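Hard Water, Dark Sinks

Nornora draws its water from limestone, and every kitchen in town shows it. The municipal supply carries enough dissolved calcium to leave a white film on any surface where drops dry in place. On stainless steel the film passes for wear. On a black basin it does not.
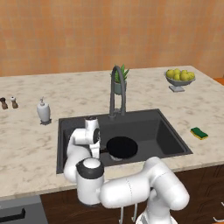
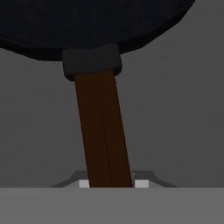

A black pan, in both views.

Scale forms when calcium bicarbonate loses carbon dioxide and drops out as carbonate. Heat speeds this up, and so does evaporation. Kettles and water heaters clog first, then faucet aerators.

The Hegarty treatment plant, built in 2000, softens part of the flow with lime and blends it with raw well water. The blend holds steady until November, when the Clestell wells come back on line and hardness climbs for 32 days or more.

Home softeners work by ion exchange: resin beads give up sodium and hold calcium. A typical unit in Nornora regenerates every seven days and sends the brine to the sewer - a load the plant was not designed to remove. Outdoor taps are usually left on the untreated line.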